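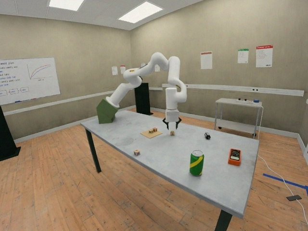
Skin Care Formulation, Unit 6: Emollients and the Hand Cream Exercise

Instructor: Tarek Hattar
Lab sessions: Khalil Awwad

These notes go with the second half of the unit. Read them before the lab session. The part on preservatives is in the February handout and is not repeated.

1. What a hand cream has to do

The outer layer of the skin, the stratum corneum, is made of flat dead cells with fats packed between them. Washing with soap takes some of those fats away. Water then leaves the skin faster than it should, and the surface turns rough and tight. A hand cream works against this in more than one way, and the ingredients are usually sorted by what they do.

Humectants hold water. Glycerin is the one we use most. Urea and sorbitol belong to the same group. In dry air a humectant used without any fat can leave the skin feeling worse after an hour or so.

Emollients fill the gaps between the cells and make the surface feel smooth. Most plant oils are in this group – sunflower, jojoba, sweet almond.

Occlusives sit on top and slow down water loss. Petrolatum is the strongest of them. Beeswax and lanolin are weaker but many people like the feel better. Shea butter falls somewhere between an emollient and an occlusive, and textbooks don't agree on where to put it. For the exam, either answer is fine if you say why.
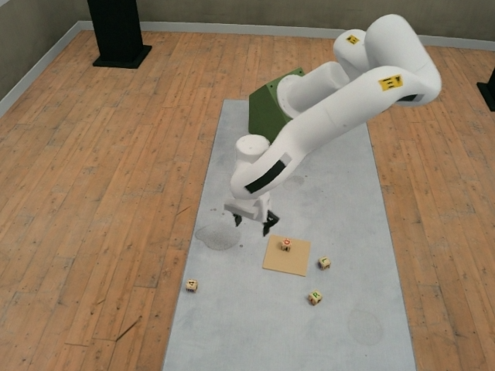
Robot arm over a pale blue-gray mat, with letter cubes and a tan board.

2. Oil-in-water and water-in-oil

A cream is an emulsion. In an oil-in-water (O/W) cream, small drops of oil are spread through water. It feels light, spreads easily and rinses off. In a water-in-oil (W/O) cream it is the other way around: heavier, slower to sink in, and it stays on through a hand wash. Cold cream is the old standard case.

Which type you get depends mostly on the emulsifier and less on the amounts of oil and water. An emulsifier that dissolves better in water tends to give O/W. The HLB number is a way of putting this on a scale. Low values go with W/O and high values with O/W. We will use a table of HLB values in the lab and you do not need to learn it by heart.

To find out which type a cream is, put a little of it in a dish of water. An O/W cream will thin out and mix. A W/O cream stays in a lump. A water-soluble dye also works: it spreads through an O/W cream and stays in specks on a W/O cream.

3. The practice formula

We make a plain O/W hand cream in a batch of 1000 g. In the course records it is called Flunora.

Water phase: 780 g purified water and glycerin together (78 percent of the batch). The split between the two is your choice, within the limits on the lab sheet.
Oil phase: sunflower oil, shea butter, cetyl alcohol and the emulsifier.
Cool-down phase: preservative, vitamin E, and fragrance if used.

Heat the two main phases in separate beakers until the solids in the oil phase have fully melted. Both should be at the same temperature when they are combined. Pour the oil into the water while mixing. Keep mixing as it cools – slowly, to keep air out. Add the cool-down phase at the temperature given by the preservative supplier.

Expect to fill nearly 900 g. The rest stays on the beaker walls and the mixer head. Write down the real yield. Last year several groups entered the planned weight and lost points for it.

4. Common faults

Graininess after a few days. Usually the shea butter cooled too slowly and some of its fats formed crystals. Melt it fully and cool the batch faster.

White streaks when rubbed in (soaping). Often too much fatty alcohol or too much air. A small amount of silicone fixes it, but try the other two first.

Separation. Check the weighing of the emulsifier, then the temperature of both phases.

Stickiness. Too much glycerin. Cut it back and make up the weight with water.

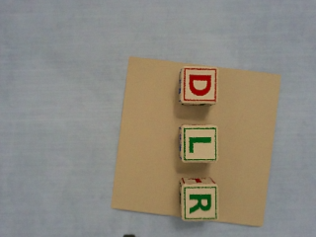
Three alphabet blocks in a column on a square tan sheet.

5. Stability check

Each group keeps 4 jars: one in the refrigerator, one at room temperature, one in the warm cabinet, and one on the window shelf. Note color, smell, pH and any free liquid on top at each check. Use the same pH meter every time.

6. Reading

Sfeir, chapter on emulsions. Skip the part on microemulsions.
Vasdale course reader, the section on barrier repair.
The Vadedura ingredient sheets, for melting points and use levels.

Lab reports are due Tuesday, March 7, 2023, at the start of class. One report per group, with all names on the first page and the weighing sheet attached. Questions about the lab go to Khalil Awwad, and questions about grading go to me.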